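Lestonine Quiet Case FAQ

Last updated: 2022-09-16

We use cookies to remember your settings and see which pages get read. Keep browsing and we'll take that as a yes. Cookie settings | OK

Hi! I answer most of the support mail for the Lestonine, our small quiet PC case, and the same things come up week after week. So I've put my usual replies on one page. If yours isn't covered, write to me and I'll probably add it.

What size motherboard fits?

Mini-ITX and microATX. Full ATX won't go in, and yes, I know somebody on a forum got one in with a hacksaw. Please don't send me that one for a warranty repair.

Does it come with fans?

It comes with two of our Hapeta 120 mm fans, one in front pulling air in and one at the back pushing it out. They're both four-pin, so your motherboard can slow them down when the machine is just sitting there. There's room for two more in the top if you take out the foam panel, but try it without them first. Most people who add top fans write back a month later to ask how to make the thing quieter!

How loud is it, really?

I get this one every day and I never have a good answer, as it depends so much on your graphics card and your room. With the stock fans at low speed I can't hear mine over the fridge in the next room. Under a long gaming session I can hear it fine, and it's mostly the card. If your case hums at idle, check the rear fan screws first. I overtighten them myself all the time, and then the rubber washers can't do their job.

Can I fit a long graphics card?

Up to 300 mm with the front fan in place. If you mount the fan on the outside of the bracket (behind the front cover, there are slots for it) you gain another 15 mm. Measure the card including any bit of shroud that sticks out past the circuit board. Product pages often give the board length only, and I've had some sad emails.

What about the CPU cooler?

Tower coolers up to 155 mm are fine. Ours is the Neser, and it clears the side panel with a finger's width to spare, but I've used plenty of other makes in this case and been happy with them. Liquid coolers fit in the top, 240 mm size, foam panel out.

My new build runs hot. What did I do wrong?

Maybe nothing. But look at these before you write:

- Is the plastic film still on the bottom of the cooler? I've done it twice, and I do this for a living.
- Is the rear fan blowing outward? The arrow on the side of the fan shows the direction of the air.
- Is the case pushed up against a wall or shoved in a cabinet? It needs a hand's width behind it.
- Is the front filter clogged? If you have a cat, assume it is.

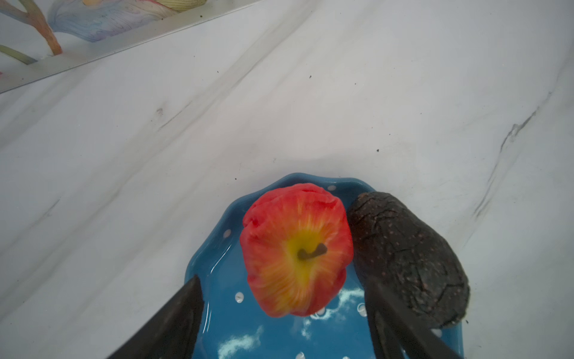
How do I clean the dust filters?

The front one pulls straight down and out from under the case. The bottom one slides out the back. Rinse them under the tap, shake them off and let them dry all the way through before you put them back (overnight is safe). No dish soap needed unless you keep the computer in the kitchen. I do mine every couple of months and it takes longer to find the flashlight than to clean the filters.

If you use canned air on the fans, hold the blades still with a finger. Spinning them up that way is hard on the bearings.

What is the Kumthorpe kit and do I need it?

The Kumthorpe is our add-on set of damping sheets, a thick one for each side panel and a thin one for the floor. If you have a spinning hard drive, get it, you'll notice the difference. If everything you own is solid state, save your money and buy more storage.

Can I change the fans to ones with lights?

Sure, any standard 120 mm fan bolts right in. The side panels are solid steel though, so you'd be lighting up the inside of a closed box. A glass panel is in the works and I'm hoping for November, but don't hold me to it.

I lost a screw. Can you send one?

Happily. Send me the part number from the back page of the manual. The one everybody loses is 421, the thumbscrew for the left panel. We mail those free, so don't feel bad about asking.

Get new FAQ answers and restock alerts by email. Enter your address to subscribe. You can unsubscribe any time.

3 comments

mudflap_pc
The washers tip fixed my hum. I had those screws cranked down like lug nuts. Thanks!

tinyrig
Any chance of a white version? Black shows every fingerprint.

Reply from the author
I keep asking for white too! Nothing to announce yet. A barely damp microfiber cloth works well on the black in the meantime.

old_beige_box
Can confirm the cat thing. Two cats, and that front filter looked like a sweater.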